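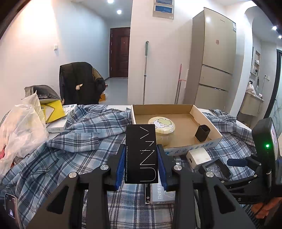
Holtero Flatbread Kit, Two-Pan Box

Print this page
E-mail this page to a friend

The Holtero Flatbread Kit makes two 10-inch flatbreads from dry mix, sauce and seasoning. You supply water, olive oil and whatever you like on top. Net weight is 860 grams per box.

What's in the box

Two pouches of flatbread mix, one pouch of tomato sauce, one packet of herb seasoning and a folded instruction card. The pans are foil and can go straight into the oven. They can be washed and used again, but they bend easily, so set them on a baking sheet if the topping is heavy.

The standard mix is wheat. A chickpea and rice version is sold under the same name with a green label, item 352. It is made on a separate line from the wheat mix. Neither version contains milk or egg. The herb packet contains celery seed.

How to make it

Empty one pouch into a bowl and add warm water to the line marked on the card. Stir with a fork until no dry flour is left, then rest the dough for 20 minutes. The chickpea dough stays sticky and should be spread with oiled fingers - a rolling pin will tear it.

Bake the plain base for 3 minutes before adding sauce. Add toppings and return it to the oven until the edge is brown. Ovens vary, so check early the first time.

For a crisper base, use half the sauce. The rest keeps in a closed jar in the refrigerator until the next day.

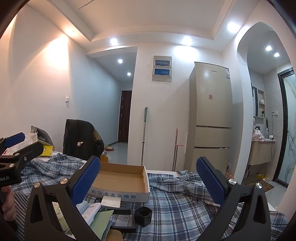

Ngaio Trevaskis writes that she has made the chickpea version four times and now skips the foil pan. She heats a cast iron skillet first and presses the dough into that. In her view the sauce is a little sweet, and she adds crushed garlic and a spoonful of vinegar. She would buy it again but wishes the seasoning came in two packets, one for each bread.

We have passed the note about the packets to the kitchen. Until that changes, one level tablespoon per flatbread is the right amount.

Storage

Keep the box in a dry cupboard. Once a pouch is open, fold it over, clip it and use it within a month. Baked flatbread can be frozen in slices - reheat it in the oven or a dry pan.

Ordering

Kits are sold singly or in cases of six. The Desus hot pepper oil and the Lò mushroom topping are sold separately. Orders placed before noon ship the same day. The green label kit is out of stock until June.

Print this page
E-mail this page to a friend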